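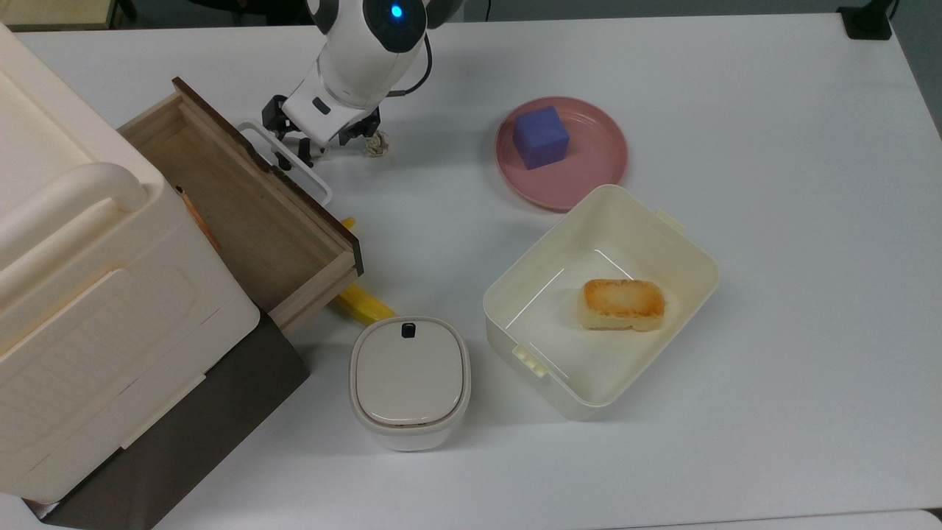

Worktable, with the drawer open, a banana beside it and bread in the cream bin.

January 2019 – posted by the Suruvgate bench

OK, drawer notes before I forget them! The wooden drawer in the cream cabinet is my favorite thing on this table (light wood sides, dark brown front, white wire handle) and I want to line it with felt, so whatever is in there needs to find another home for a day or 2. I have felt left over from the Irkthorpe job in October, up to 200 mm wide, should be plenty.

Lunch things are getting mixed up with the work things again – toast in a parts bin, really? It's a nice deep bin and I want it back for offcuts. The purple foam cube can stay on the pink plate, I like it there.

Still to do: measure the drawer inside, ask Renaud for a second wire handle to match.

2 comments · 16 shares

Recent entries
Mimell hinges, second try
Sorting the Irkthorpe screws
Felt or cork for drawers?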